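Seit März arbeitet bei uns in der Montage ein zweiarmiger Roboter mit. Ich bin Schichtleiter bei Adamczyk, wir bauen kleine Getriebeteile aus Kunststoff. Weil ich oft gefragt werde, was sich dadurch ändert, schreibe ich es hier mal auf. Wird länger.

Vorab: Ich verkaufe die Dinger nicht und ich habe auch nichts gegen sie. Ich mache den Schichtplan, und der sieht seit dem Frühjahr anders aus.

Um welche Arbeit geht es? Ein weißer Zahnring kommt auf einen schwarzen Sockel. Fügen, prüfen, ob er sitzt, ablegen. Von Hand macht man das in einer Schicht ein paar hundert Mal. Der Rekord hing bei uns lange an der Pinnwand: 427. Den hat eine Kollegin aufgestellt, die inzwischen in Rente ist.

Der Arbeitsplatz ist ein normaler Holztisch, dahinter weiße Wandpaneele. Der Raum war früher unser Musterlager. Wir haben lange über einen richtigen Montagetisch mit Aufnahmen und Anschlägen diskutiert. Am Ende blieb es beim Holz, auch wegen des Geldes.

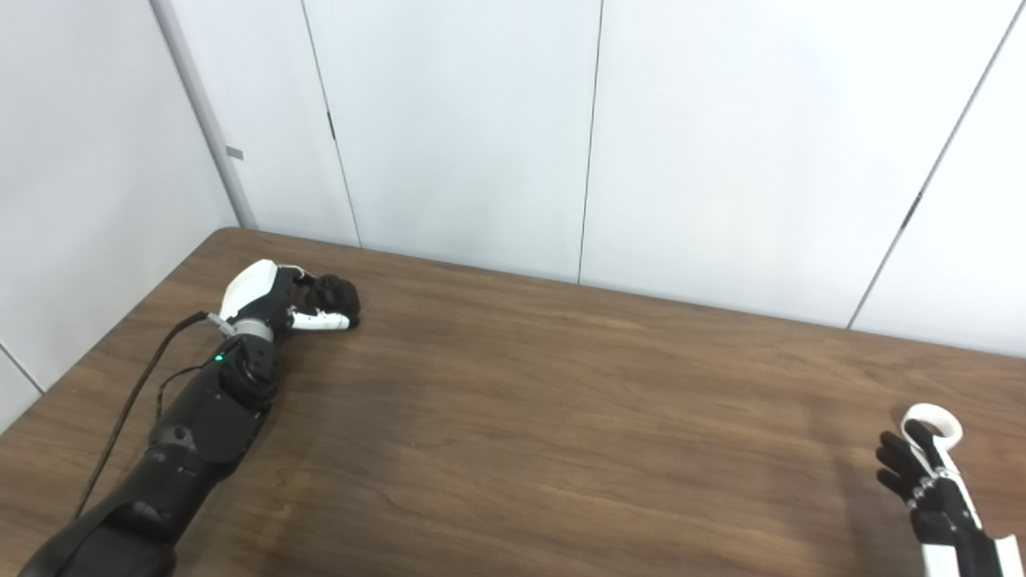
Der Tisch ohne Teile, linke Hand geschlossen.

Das Personal war von Anfang an das heikle Thema. Als die Anlage angekündigt wurde, waren wir in der Baugruppe zu viert. Die erste Frage in der Besprechung war natürlich, wer geht. Die Antwort der Geschäftsleitung war: keiner. Schriftlich haben wir das erst später bekommen, auf Drängen des Betriebsrats.

Stand heute sind alle 4 noch da. Zwei sitzen weiter an der Handmontage, eine Kollegin ist in die Endprüfung gewechselt, und ein Kollege betreut jetzt den Roboter. Eine frei werdende Stelle in der Nachbargruppe wurde allerdings nicht neu ausgeschrieben. Das gehört zur Rechnung dazu, auch wenn es in keiner Präsentation steht.

Der Kollege am Roboter hat vorher 30 Jahre montiert. Er hat keine Programmierausbildung, nur eine Schulung in Lustley und danach viel Zeit am Gerät. Was er mitbringt: Er weiß, wie sich ein Ring verhält, wenn er schief angesetzt wird. Das wusste von den Leuten, die die Anlage aufgestellt haben, zunächst keiner.

Ein Beispiel. Am Anfang war geplant, den Sockel fest einzuspannen und nur mit einer Hand zu fügen. Er hat gesagt, das klemmt, man muss den Sockel beim Aufsetzen ein bisschen mitgeben lassen. Nach einer Woche Ausschuss hat man es dann so gemacht, wie er es von Anfang an wollte: beide Teile in der Luft oder lose auf dem Tisch, eine Hand links, eine rechts.

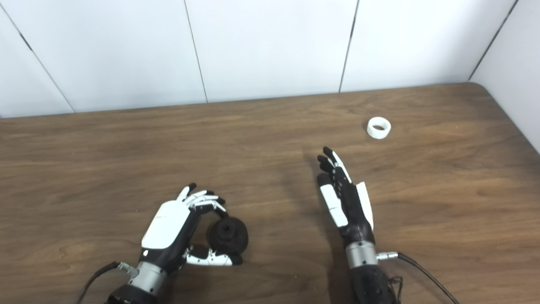
Links das schwarze Teil im Griff, die rechte Hand offen. Der weiße Ring liegt weiter hinten auf dem Tisch.

Zum Tempo, danach fragen alle. Der Roboter ist langsamer als ein geübter Mensch. Deutlich. In einer guten Schicht schafft er bei uns 50 Prozent von dem, was eine eingearbeitete Person schafft. Dafür läuft er in die Pausen hinein und auch noch nach Feierabend, wenn genug Teile bereitliegen.

Genau da hat sich für die Leute am meisten geändert. Früher war der Takt das Thema, heute ist es die Bereitstellung. Sind die Teile sauber? Liegt der Ring so, dass er gegriffen werden kann? Hat jemand die Kiste mit der falschen Charge hingestellt? Ein Mensch sieht das nebenbei und legt das schlechte Teil weg. Die Anlage versucht es erst einmal.

Angenommen haben wir, dass die Eintönigkeit verschwindet. Das stimmt zum Teil. Die Handgelenke danken es, zwei Kolleginnen hatten da jahrelang Beschwerden. Dafür ist eine neue Art Eintönigkeit dazugekommen, nämlich das Danebenstehen. Acht Stunden aufpassen ist anstrengender, als es klingt. Wir wechseln deshalb alle zwei Stunden durch. Das war der Vorschlag der Gruppe, im ursprünglichen Konzept kam es nicht vor.
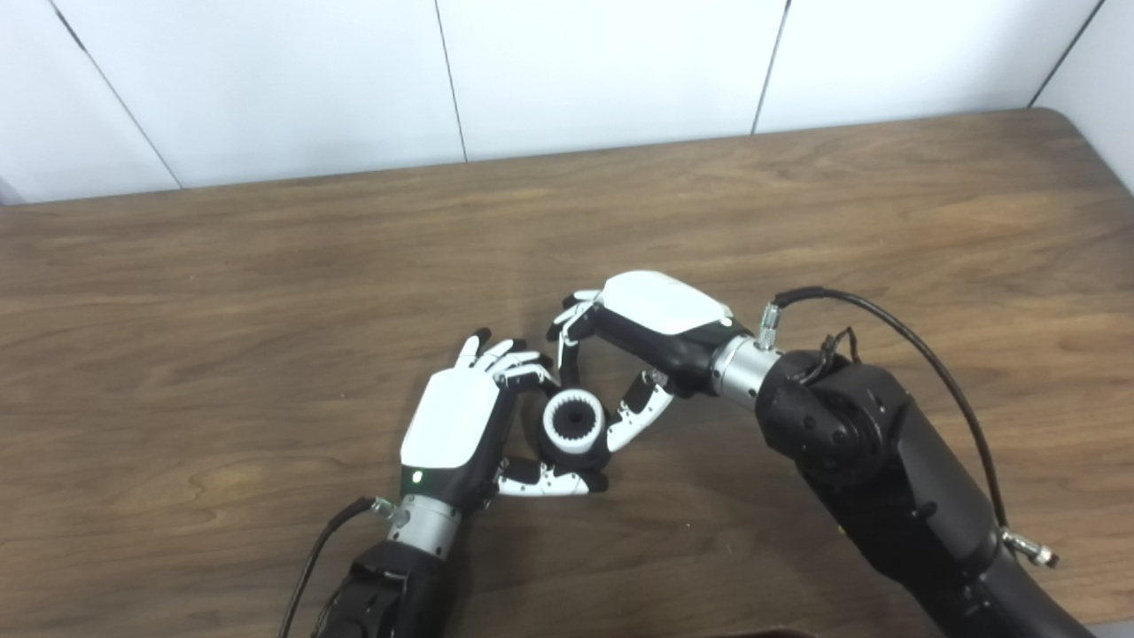
Noch ein Punkt zur Schichtplanung. Früher habe ich nach Stückzahl geplant und wusste ziemlich genau, wann ein Auftrag fertig ist. Jetzt plane ich mit einem Puffer, den ich vor der Geschäftsleitung jedes Mal begründen muss. Steht die Anlage vormittags, holen die beiden an der Handmontage den Rückstand auf. Das ging ein paar Wochen lang stillschweigend so, bis sie sich beschwert haben. Zu Recht. Seitdem wird jeder Stillstand aufgeschrieben, und der Rückstand verschiebt sich auf den nächsten Tag.

Am Lohn hat sich bei der Handmontage nichts geändert. Der Anlagenbetreuer ist nach langem Hin und Her eine Gruppe höher eingestuft worden. Mein Rat an alle, bei denen so etwas ansteht: Klärt die Eingruppierung, bevor die Kiste geliefert wird. Hinterher sagt jeder, die Arbeit sei doch eigentlich leichter geworden.

Sonntagsarbeit war auch kurz im Gespräch. Die Idee war, dass die Anlage am Sonntag allein läuft und einer auf Rufbereitschaft zu Hause sitzt. Haben wir abgelehnt. Wer auf Abruf ist, hat nicht frei, und wenn ein Teil unter den Tisch fällt, muss eben doch jemand reinfahren.

Vom Werk in Jatinley waren neulich Leute zu Besuch, die bekommen dieselbe Anlage. Ihr Meister wollte vor allem den Störungsordner sehen. Gute Wahl. Häufigste Einträge: Ring verkantet, Ring nicht gegriffen, Kiste leer. Weit dahinter kommt irgendwann die Technik selbst.

Was sie außerdem gefragt haben: ob die Gruppe mit der Anlage spricht. Ja, tut sie. Meistens schimpft sie.
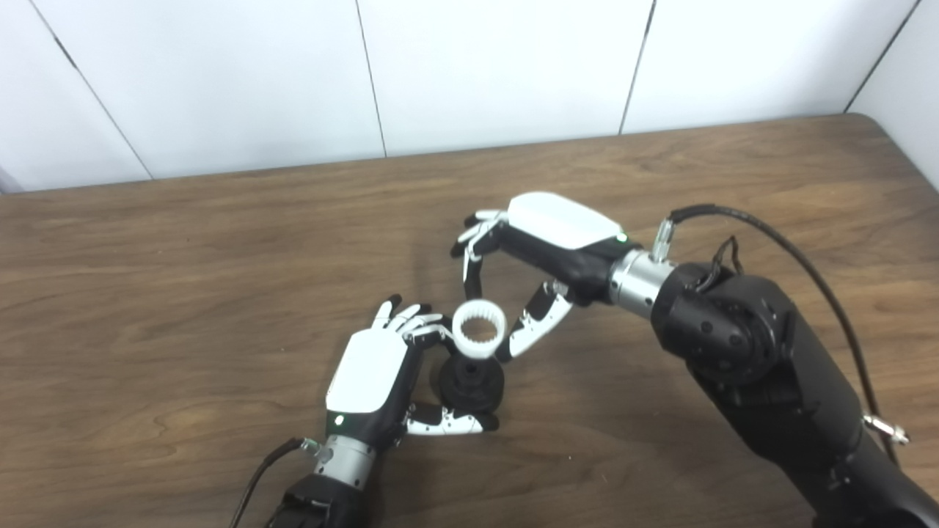 Qualität: Die Reklamationen zu dieser Baugruppe sind bisher weder mehr noch weniger geworden. Die Fehler sind andere. Von Hand hatten wir Flüchtigkeitsfehler gegen Ende der Schicht. Die Anlage macht morgens um sechs den gleichen Fehler wie nachmittags, den aber dann gleich mehrmals hintereinander. Für die Endprüfung heißt das, dass man nach dem ersten schlechten Teil sofort die ganze Kiste zurückholt.

Die Kollegin in der Endprüfung hat sich dafür ein eigenes Blatt gemacht, mit Uhrzeit und Kistennummer. Das Blatt ist inzwischen bei uns Standard. Gerade versuche ich durchzusetzen, dass sie dafür eine Prämie aus dem Vorschlagswesen bekommt. Der Antrag liegt.

Anlernen neuer Leute ist die offene Baustelle. Wer nur noch die Anlage kennt, bekommt das Gefühl für die Teile nicht mehr. Wir lassen Neue deshalb erst sechs Wochen von Hand montieren. Das kostet, und ich muss es bei jeder Budgetrunde verteidigen.

Als Nächstes soll das Projekt Nollomside kommen, das wäre eine zweite Anlage für eine andere Baugruppe. Diesmal sitzt die Gruppe von Anfang an mit am Tisch, das haben wir uns zusagen lassen. Ob es bei der Personalzusage bleibt, weiß ich nicht. Sie gilt erst mal bis Jahresende.

Fragen gern drunter. Zu Preisen und zum Hersteller sage ich nichts, zum Schichtplan alles.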